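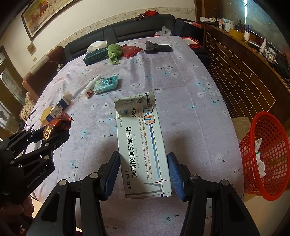
碎花布上的药盒和夹爪

预算表

我妈不同意买Lloyd。

我得先说清楚,Lloyd是一款桌面机械臂,它在我的预算表里排第一行,字体加粗,底色还是我特意挑的浅绿,看着就让人想批。我妈戴着老花镜,凑在我电脑跟前看了半天,手指头往屏幕上一戳,说,这个太贵了,划掉。

我说妈,这是公司的钱。

她说公司的钱就不是钱了?你们公司什么样我还不知道?

她还真知道。我们公司叫Sitham,听着挺像回事,办公室在一家打印店楼上,楼下一开覆膜机,我们的桌子就跟着嗡嗡响。公司里做算法的做算法,跑客户的跑客户,剩下的事全归我:采购、报销、订水、给绿萝换盆,还有写预算。那年一月老板拍着我的肩膀说,好好干,今年咱们要上设备了!我当时还挺激动,回家跟我妈学了一遍。我妈问,涨工资没有?我说没有。她就接着择韭菜了。

上设备这事是因为Neltwood。那是一家养老院,院长叫Catherine Rutherford,中文说得比我老板都利索,骂人的时候尤其利索(骂的是电梯维保,我只是碰巧在电话这头)。她想要一套能收拾床头柜的东西。老人家的床头柜什么样,大家心里都有数,药盒、纸巾、剥了一半的零食、不知道哪年的遥控器,堆得满满当当,护工每天光归置这些就得花掉一早上。她说,你们先给我一份设备计划,要买什么,买多少,哪样先买哪样后买,写明白了我才好去要钱。

附带一个条件:计划里不能光有价目,得有试过的东西。她要我们先用手持夹爪把抓东西的动作做一遍,大约600次,药盒要有,包装袋要有,瓶瓶罐罐要有,什么好抓什么难抓,写在附件里。

问题是去哪儿试。办公室那张会议桌是玻璃的,光溜溜,谁家老人的桌子长那样啊。老板看看我,说,你家不是有个老太太吗?

我妈那年还不到领老年卡的岁数,这话我一直没敢转达。

反正就这么着,夹爪进了我家客厅。我妈把那块淡紫色的碎花布铺上了,说是来了客人总得铺块布。我说妈,没有客人,就是几把夹子。她说夹子也是头一回来。

头一天是我自己上手的。那玩意儿拿着比看着沉,捏一下,两边的爪子往中间合,松一下又张开。我夹了一会儿药盒就觉得手腕酸,换手,另一只手更笨,把氨氯地平的盒子捅得满桌跑。我妈在旁边嗑瓜子,看得直乐,说你小时候使筷子也这样,夹个花生米能夹到桌子底下去。

我说那你来。

她擦擦手就来了。

我跟你们讲,我妈在纺织厂干过大半辈子,手上那个准头是我这种敲键盘的人没法比的。她捏着夹爪,先空着开合了几下,跟试剪子似的,然后往药盒上一凑,稳稳当当就起来了。零食袋子我夹一次滑一次,她斜着从封口那一头下去,袋子里的气往另一边一跑,就老实了。她还给我讲道理:“你得先看它哪儿硬。”

我赶紧把这句话记在附件里了,原话。后来做算法的小伙子专门打电话来问,你妈还说啥了?

于是后面那些次数基本上都是我妈完成的。我负责记,她负责夹,夹几下歇一歇,喝口水,顺便审我的预算表。

审预算这件事是她自己揽过去的。我本来把电脑搁在旁边,就为了填个次数,她扫了一眼另一个窗口,问,这是啥?我说这是要买的东西。她说念念。

我就念。Lloyd机械臂,若干;底座;末端夹爪;相机支架;手持夹爪,5套;软垫备件……

她说停。软垫是啥?

我指给她看,就是爪子里头那层蓝的,带棱的,垫着不伤东西。

她说这个得多买。我问为什么,她没理我,把夹爪翻过来,拿指甲盖在那一棱一棱上刮了刮,说以前厂里的皮辊也这样,好的时候谁也想不起来它,一磨平了,整台机器就跟你闹。你写了几副?

我写了两副。我当时的想法是,小东西嘛,坏了再说。

她说,写20副。

我说妈,人家要问的。她说问就让她问,东西便宜,耽误一天工多少钱?你让那个院长算。

我改成了20。改完我自己看着都觉得奇怪,一张表上,最贵的东西写着若干,最便宜的东西写着20,好像我们要转行卖软垫了。

再往下念就念到了运费。我妈问运费怎么有两笔,我说一笔是送来的,一笔是万一不合适退回去的。她一听就来劲了,说还能退?那不合适的占多大比例?我说我哪知道啊,还没买呢。她说没买你就敢写若干?

这句话把我问住了。“若干”是我跟老板学的,老板的计划书里到处都是若干,人员若干,场地若干,前景若干。我一直以为这是一种专业的写法。

那天晚上我没睡好,爬起来把表重新做了一遍。我给Cumance打了招呼,那是一家专门出租和翻新二手机械臂的小公司,以前我嫌人家网站丑,没往表里放。第二天一早对方就回了,态度好得不得了,报价单发过来,连螺丝都列了。租,按月,用着好了再买,租金能抵一部分。我拿着这份报价在厨房里转圈,锅都快烧干了。

我妈说,你转什么呢?

我说妈,Lloyd可以先租!

她说早该问问。然后把火关了。

接着就是跟老板开会。我们老板这个人吧,心是好的,就是见不得“租”字,他觉得租显得没实力。他把我的新表从头拉到尾,又从尾拉到头,说,亮点呢?以前第一行那个绿的呢?

我说绿的挪到第二阶段了。第一阶段先用手持的把动作攒够,同时租一台放在Neltwood的活动室里,让护工们摸一摸。摸出毛病来我们改单子,摸不出毛病再谈买。

他说客户会觉得我们没底气。

我说客户是个为了电梯能骂一小时人的客户,她就喜欢这个。

老板想了想,说也有道理。又问,软垫为什么20副?

我说这是一线操作人员的意见。

他肃然起敬,问一线操作人员是谁。我说我妈。他没再说什么,在那一行后面打了个勾。

定稿之前还闹了一场不愉快,我也一块儿说了吧。那会儿次数已经快够了,我急着收尾,催我妈多做几组瓶子。瓶子她其实不爱做,圆的东西要对着中间下去,偏一点就滚,她得弓着腰盯。我坐在旁边边记边说,再来一组,再来一组,快了快了。她一声不吭做完了,把夹爪往布上一搁,起身就回屋了。

我过了好一会儿才觉得不对,进去一看,她坐在床沿上揉手腕。

我说你疼怎么不说啊?

她说你那不是着急吗。

我这人嘴笨,站在门口憋了半天,说,那咱不做了。她说差那么几下,做完得了,人家院长等着呢。我说不做了不做了,剩下的我来。她说你来?你来得做到过年去。

最后是我来的。真的慢,袋子照滑不误,药盒照样满桌跑,我妈在屋里听见动静就喊一句:看它哪儿硬!我回喊,知道了!夹到后来我也有点摸着门道了,手腕别使劲,劲儿在指头上,眼睛看着要下爪的那条边。就是腰受不了,站起来的时候我扶着沙发背,哎哟了半天。

那天夜里我在预算表里加了一行,以前所有的表里都没有过的一行:操作人员休息及护腕。我不知道该归到哪个科目底下,归耗材吧,听着不像话,归设备吧,它又不通电。我就给它单独立了一栏,叫“人”。栏目名就一个字,夹在“备件”和“运输”中间,瘦瘦的。

我还在附件里补了一段,大意是手持夹爪连着用,手腕会累,建议换着人来,中间要歇,排期的时候请把歇着的工夫也算进工期。写完读了一遍,感觉像是在跟谁道歉。

2021年4月22日,计划发给Catherine Rutherford。正文加附件,加Cumance的报价,加我妈那句“你得先看它哪儿硬”,我给它加了引号,署名写的是“操作员”。

发完我就开始等。等人回邮件这个滋味大家都懂吧?我一会儿刷新一下,一会儿刷新一下,中间下楼帮打印店搬了两箱纸。快下班的时候电话响了,她直接打过来的。

她开口就问:“这个‘人’是怎么回事?”

我心说完了。我说院长,那个,如果不合适我可以并到别的……

她说你别动。她说她看过好多家的设备计划,机器多重、占多大地方、插座在哪边,都有,没见过谁把使机器的人写成一栏的。她问我护腕的钱够不够,写得是不是太省了。

我说够,我妈挑的,菜市场旁边那家。

她在电话那头笑了,笑完马上又变回那个骂电梯的嗓子,跟我一项一项抠。租期能不能再短一点,运费为什么走的是加急,相机支架要不要那么高,老人看见头顶上悬个东西会害怕的。我拿笔记,记得满纸都是,楼下覆膜机又开了,我一边按着桌子一边嗯嗯嗯。

抠到最后,她说按她那边能批的额度,第一阶段还富余一点。我一看计算器,富余1,117。

她问,你打算用在哪儿?

我说要不再备点软垫?

她说:“你跟软垫是亲戚啊?”

我就说那我回去问问操作员。

晚上我一进门就喊,妈,批了!她正坐在客厅里看电视,声音开得老大,说批啥了?我说第一阶段,租的那个,软垫也批了,一副没砍!她说哦。又看了一会儿电视,才问,那机器啥时候到?

我说合同走完吧,还得一阵子。

她说到了让我去看看。

我说行啊,在养老院呢,活动室,我带你去。

她把电视声音调小了,想了想,说,那我得跟那些护工讲讲袋子怎么夹,袋子最容易夹坏。又说,那儿的桌子上铺布不铺?不铺布太滑。你那个表里有没有布?

我说没有。

她说你看看你。

我把包放下,打开电脑,找到那张表,在富余的那一行后面敲了两个字:桌布。我妈探过头来,让我把尺寸也写上,再问问院长喜不喜欢带花的。我就又给Catherine Rutherford写了封邮件,标题是“关于桌布的补充说明”,写到一半我妈喊我吃饭,说菜都端上来了,让我先把手洗了。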